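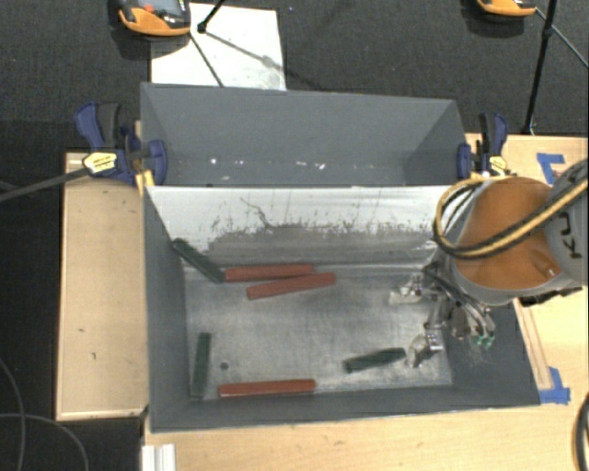 *Sorting bin with the red and green bar blocks in the front compartment.*

# Block sorting bin: layouts and notes

This folder holds the layout records for the divided gray bin and the bar blocks that go with it. It covers what the parts are, how a layout gets written down, and what to check before you trust an old entry. The set was put together by Estíbaliz Soler and Gergely Dobos under the project name Drunarora, and the file names still use that prefix.

## What's in the folder

| Item | Contents |
|---|---|
| `layouts/` | 693 layout records, one text file each |
| `layouts_old/` | 185 records from before the naming change |
| `wear/` | notes on the condition of the bin |
| `CHANGES.md` | short log, newest entry first |

Layout numbers go up to 3000 because they were handed out in blocks to different people. Gaps in the numbering are normal. Please don't renumber anything to close them.

## The bin

Open top, rectangular, gray. A sloping divider splits it into a narrow rear compartment and a larger front one. The divider is white along its upper part and dull gray lower down, with vertical scratches and worn patches where the two tones meet. The long wavy dark scratch left of center is useful for telling which way round a sketch was drawn.

The front floor is metallic gray and looks brushed and cloudy in places. There is a small round hole in the lower-left part of it. We use the hole as the reference point for the left half of the floor, so entries say things like "green, left of hole".

The rear compartment has smooth gray walls. It isn't used in the layouts. If a block ends up back there, write `rear` and leave the position field empty.

## The blocks

Bar-shaped, in two colors: red and dark green. A standard layout uses three of each. The spare blocks live in the Clalletti drawer and should stay there unless one in use is damaged.

Older records call the green ones "black" in a few places. Hiwot Negash fixed the ones she found, but `layouts_old/` hasn't been gone through.

## Writing down a layout

Each record has one line per block:

```
color, position, angle, touching
red, foot of divider left of center, level, green
green, rear-left corner, diagonal, red
green, left wall, upright, none
```

"Upright" means upright as seen from above the bin, running front to back. It does not mean the block is standing on its end. This has caused more wrong entries than anything else — please read that sentence twice.

Angle words in use:

- `level`: runs along the long side of the bin, or close to it
- `tilted`: clearly off level, add `R` or `L` for the end nearer the divider
- `diagonal`: about halfway between level and upright
- `upright`: runs front to back

Blocks leaning on a wall get `lean` at the end of the line. Two blocks that nearly touch are written as `near`. Only use the `touching` field when there is contact.

Start at the rear-left corner and work toward the front right. It makes two records much easier to compare.

## Known problems

- Mohammed-Awal Asamoah and Chalerm Tanasarn wrote their early records from opposite sides of the bin. Chalerm's have been flipped. If one looks mirrored anyway, check `CHANGES.md` first.
- 2 records in `layouts_old/` have no color column. They were kept for the angles.
- Dark flecks on the divider have been reported as new damage several times. They are listed in `wear/` already.
- Records marked `Carrasco` refer to a different bin with no divider. Don't mix them in when comparing positions.

## Cleaning

Wipe the floor and walls with a soft cloth. No scouring pads on the divider. Take all the blocks out first and write up the layout before you do, even if you think you'll remember it.

## Adding records

Copy `layouts/TEMPLATE.txt`, use the next number in your block, and add a line to `CHANGES.md`. The Vurine spreadsheet is no longer updated. Questions about numbering go to Gergely, everything else to Estíbaliz.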